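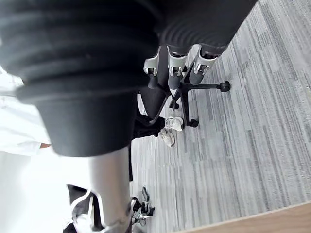 I've tried a lot of office gadgets for this column, and most of them go back in the box by lunch. The Nenum took longer to make up my mind about. It's a two-armed robot you rent from Hendstead by the month, and it's meant for the boring stuff: opening up, putting away, shutting things again. They let me hang around for a morning at the Jusanwood office while it worked on the storage cabinets.

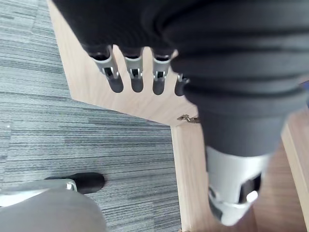
Hands are what you pay for with this one. Hendstead sells a cheaper pincer version, and I'd skip it (I used one in October and it chewed up a drawer front). The fingers have silver metal joints and rounded dark pads at the tips, with a big ribbed cover above them like the bendy bit of a vacuum hose. I kept wanting to squeeze it! The covers are a wear part, by the way, and a set of replacements runs $139.

Doors are the real test, so I asked for doors. Over and over, sorry.

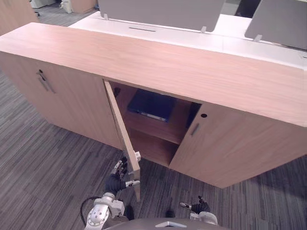
Left hand on the middle door, with a navy binder on the shelf inside.

The setup software is called Addo, and I have mixed feelings. Teaching it a new cabinet took me nearly 8 minutes, which is fine, but the menus are a mess and I had to start over 3 times before it saved my work. The help pages run to 212 entries and the search box is awful. Support picked up fast when I called, though, and they were lovely about it.
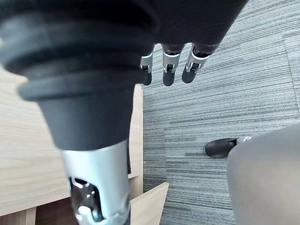 Fingers down over the carpet tiles, next to the pale wood furniture.

Would I rent one? For a big office with a wall of cabinets, yes, for a month or two anyway. For my place, with one closet and a junk drawer, no way.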